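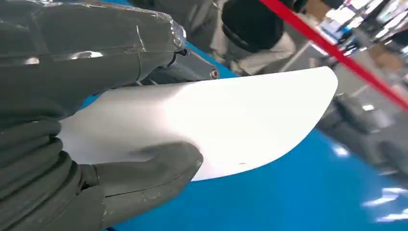

Waiting for the Second Elevator: A Report on How People Choose Between Stairs and Lifts in the Sestent Building

Final project, Everyday Behavior and Design

Introduction

The Sestent Building has two elevators, one staircase and a great many people who say they always take the stairs. My project began with a suspicion about those people. I have lived on campus long enough to meet a lot of them, usually in the elevator.

The original plan was much bigger. I was going to compare every teaching building on the east side, map the routes, and produce something the facilities office would frame. My advisor read the proposal and wrote "one building" in the margin, underlined. So, one building.

The question I ended up with was fairly plain: when a person walks into the lobby and wants to go up, what makes them pick one way or the other? I left out going down. Going down is a different sport.

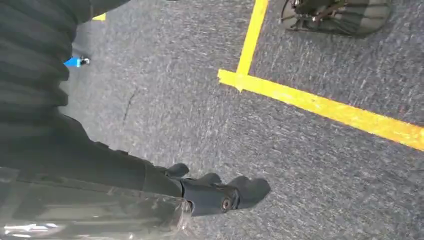 Sveva Pellegrini

Background

Most of what I read for this project falls into two piles. The first pile is about health, and it treats the staircase as a free gym that people are too lazy to join. Posters are hung, hearts are drawn on the steps, and stair use goes up for a while and then drifts back to wherever it was. The second pile is about buildings, and it treats people as a kind of slow liquid that has to be moved between floors before nine in the morning.

I found the second pile more useful, though less flattering. It pays attention to things like where the staircase is. In the Sestent lobby the elevators face the front doors. The staircase is behind a heavy fire door, past the vending machines, with a sign on it that says "Exit." A newcomer could study here for a whole semester and believe it leads to the parking lot. (I did, until June.)

Method

I sat on the bench by the Wirnel coffee cart during the morning rush and again after lunch, and logged 2105 trips upward. For each one I noted which way the person went, whether an elevator was already open, whether they were alone, and whether they were carrying anything bulky. I then asked people who had reached the upper floors to fill out a short form about how they usually get there.

Two problems came up early. The first was that regulars began to recognize me, and a few of them started taking the stairs with a great show of energy. I dealt with this by moving to the other end of the bench and holding a larger book. The second was that one elevator broke down partway through. I was advised to throw out those sessions. I kept them as a separate set, and they turned out to be the best part of the project.

Findings

An open elevator wins. When the doors were already standing open, hardly anyone walked past them, including people going up a single floor. When both elevators were somewhere else, people looked at the floor display, did some arithmetic, and then waited anyway. Having pressed the button, they stayed. I saw one man wait long enough to finish a muffin, check the display, and start on a second muffin.

Groups behave differently from people alone. A group takes whatever its first member takes, and the first member is usually the one who is talking. Nobody in the middle of a story opens a fire door.

During the breakdown, stair use went up sharply, as you would expect. What I hadn't expected was that it stayed higher after the repair. Several of the forms mentioned that the person had not known how short the climb was. One said, "I thought it was locked." Another used the space to complain about the vending machines, and I have passed that along.

The forms also confirmed my suspicion, gently. The share of people who reported "mostly stairs" was well above anything I saw from the bench. I don't think they were lying. I think people remember their stairs and forget their elevators, in the way I remember every salad.

Limits

I watched one building in one stretch of the year, and it was cold. Coats may matter. I could see who entered the elevator but not where they got off, so the floor numbers come only from the forms, and the forms come from the people who say they take the stairs.

I also can't say how much of the change after the breakdown would last. The Lema Hall study I had hoped to compare with measured trips in both directions, and pulling the two apart was beyond me and my spreadsheet.

Recommendations

Prop the fire door open with a magnetic holder that releases when the alarm sounds. The Sakano Library has these already and nobody there thinks the staircase is a rumor. Put a second sign on the door that says "Stairs to all floors." Leave the hearts off the steps.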